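**From the Vamdale newsletter, 06/05/2026**

## The grey bin, and what we put in it

Every building has a drawer full of odds and ends. Ours outgrew the drawer years ago, spent a while in a cardboard box under the stairs at Unotthorpe, and now lives in a proper bin with sloping sides. It holds the things people hand over with the words "this might come in useful", a phrase that has done more damage to our storage budget than the roof.

The roof, for the record, cost us 818 pounds in July. The shelving we bought to cope with "might come in useful" cost 900.

Matilde Esteves has asked me to remind everyone how the bin works, as she has been finding things in it that don't belong to the building, the newsletter or, as far as she can tell, anyone living. The idea was simple enough. You have an object. It still has some use in it. You don't want it, and you can't quite bring yourself to throw it away. Into the bin it goes, and at the end of the month we sort the lot, keep what we can use, and offer the rest round at the Wememance table before the tea is poured.

In practice the sorting takes an entire afternoon, most of which is spent with somebody holding a thing up to the light and asking what it is. Ľudovít Hrubý holds the record here. He once defended a small plastic bracket for 13 minutes on the grounds that it was "obviously off something". It was put back. I have since seen him visit it.
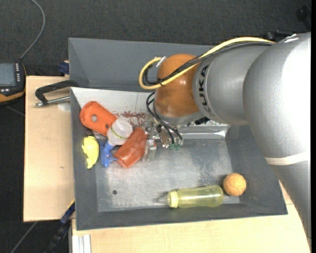

*The bin with its usual assortment. The floor is scuffed, with pale scratches.*

On the subject of scratches: yes, we have noticed, and no, we are not going to paint it. A bin that has had odds and ends tipped into it week after week is entitled to look a bit scuffed, and the last time we painted anything at Unotthorpe we were finding the colour on our elbows until the autumn. Matilde went over it with a cloth and a good deal of determination before the last sort, and she considers the matter closed.

A few requests, then, before the next one.

- Please empty things before you put them in. A container is welcome. Whatever has been in it since Christmas is not.
- Nothing with a blade, and nothing that used to have a blade and might still have a bit of one.
- If it comes in two parts, tie the parts together. We have 4 lids on the shelf that fit nothing we own, and I am beginning to take it personally.
- Put things in gently. The metal floor makes a noise you can hear from the Brandes room, where people are trying to do their accounts.
- If you change your mind, come and fetch it before sorting day. Afterwards it is anyone's, and Ľudovít gets in early.

We did have a proposal for a second bin, so that soft things could go in one and hard things in the other. It got as far as an argument over which of the two a sponge belongs in, and we moved on to parking.

The unclaimed shelf will be cleared once the next sort is done. If you lent us a stepladder with a blue foot, it is safe and well and standing behind the door. If you lent us the other stepladder, we would rather like a word about the third rung.

Offers of help with the sorting to Matilde, please - she has the list, and the good gloves.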